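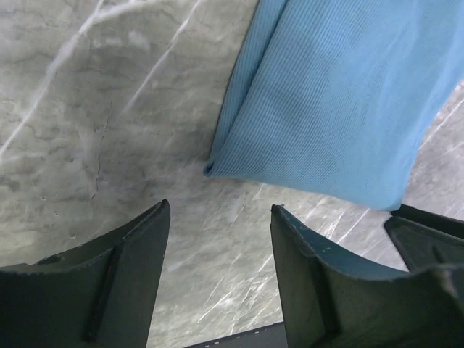
Working next to the folding arm: tips from the linen room

Posted 2025-05-08 by Gudrun Kristiansen

We've had the arm at Bråten since October, and I keep getting asked the same questions by people at other guesthouses who are thinking of getting one or have just been handed one. So these are our notes. Most of them are ordinary laundry tips that mattered less when people did every piece by hand.

For anyone new to the page, we are a linen room with 29 shelves, one long table and a side counter. The arm picks cloths and towels out of a pile, lays them out and makes the first fold. People do the rest. It hasn't taken over the room, but it has changed who stands where and what they do with their hands all day.

Sort before, not during

When two of us folded together we sorted as we went. You'd pull a dish towel out of the bath towels, throw it over your shoulder onto the right stack and carry on. The arm takes what is in front of it. Now we sort at the dryer, straight into the bins: thin cloths in one, thick towels in another, anything with ties or straps in a third. Salvador Bettencourt does this on the early shift and it adds some minutes to his morning. They come back later in the day, but they come back to someone else, so we rotate the early shift now. I'd suggest setting that up from the start. We waited too long and there was some bad feeling.

Shake everything out

A cloth that comes out of the dryer in a twist will be picked up in a twist. Give each piece one hard shake before it goes in the bin. Ribbed and waffle cloths hold a crease more than flat ones, so take those out while they still have a little warmth in them and lay them loosely. Don't press the pile down to make room for more. Use a second bin.

Corners that have curled under are the most common trouble. If a hem keeps rolling, the cloth is probably being dried too hot. We turned the dryer down one setting and left the microfiber in for less time.

Skip the fabric softener

This goes for all cleaning cloths, arm or no arm. Softener leaves a coating and the cloth stops picking up water. We also found that softened towels slid more in the grip. Half a cup of white vinegar in the rinse does for the towels, but keep the vinegar bottle well away from any marble or limestone, as it will etch the polish. Store it by the washer and leave it there.

Looking after stone tops

Marble needs very little. Wipe it with a damp cloth and a drop of mild dish soap, go over it again with plain water, and dry it with a soft towel. No bathroom spray, no lemon, no scouring powder. Lint shows up badly on a polished top under lamps, so we do a dry wipe before each batch.

If you find a fine line in a stone top, run a fingernail across it. A line you can't feel is often part of the stone. One that catches your nail should be kept dry and looked at by a stone person, and you shouldn't set heavy baskets over it in the meantime. Small pits collect soap, and a soft toothbrush gets it out.

Hands out until it has stopped

We have one rule that has no exceptions. If a piece is going wrong, press stop, wait, and then reach in. Everyone's first instinct is to straighten the cloth while it's moving, the way you would for a coworker. Misaki Takagi put a strip of tape on the floor where your toes should be while it runs, and that did more than the sign on the wall. The tape needs replacing every few weeks. Buy the cloth kind; the shiny kind lifts when the floor is mopped.

Loose sleeves get rolled up, and aprons are tied at the back.
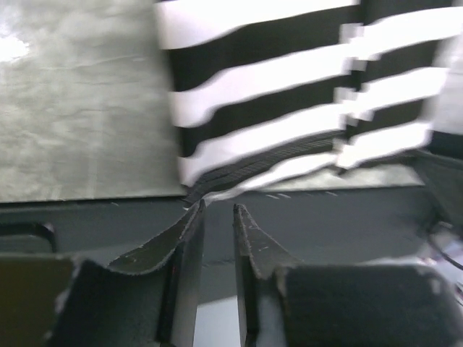
Patterned pieces, straps and anything long go to a person if there's any doubt. We used to let the arm have a go at all of it and then fix the results, and the fixing was dull, tiring work. Åsmund Björklund kept a tally for a while. Out of 3,103 pieces, the ones we had to redo were mainly things that should never have gone in that bin. After we saw that, we got stricter at the dryer and easier on ourselves at the table.

Keep the fingertips clean

Lint and soap film build up on the gripping surfaces. Wipe them at the end of the shift, with the power off, using a barely damp cloth. Ours came from Plestetti with a care sheet that said no solvents, so check yours before you try anything stronger than water. Scuffs along the edges are only wear, but run a finger over them now and then. A rough spot will pull threads from a loose knit.

Cables want the same attention. Keep them off the part of the table you use and don't hang towels over them – people do.

What to do with the time

I get asked whether anyone lost hours. At our place, no, though I can only speak for us. What happened is that folding shrank and mending grew. We now mend 23 or so pieces a week that would once have gone in the rag bag.

The part people miss is the talking. Two people at one table chat, and a person minding an arm mostly doesn't. Petronella Ndlovu asked for the mending table to be moved next to the folding table so there would be company, and it was an afternoon's work to shift it. Her wrists are better than they were last year and she says she'd still rather fold sheets with someone on the other end. We do the sheets by hand, in pairs.

Next time: getting candle wax out of table linen, and which of our old pillowcases were worth dyeing.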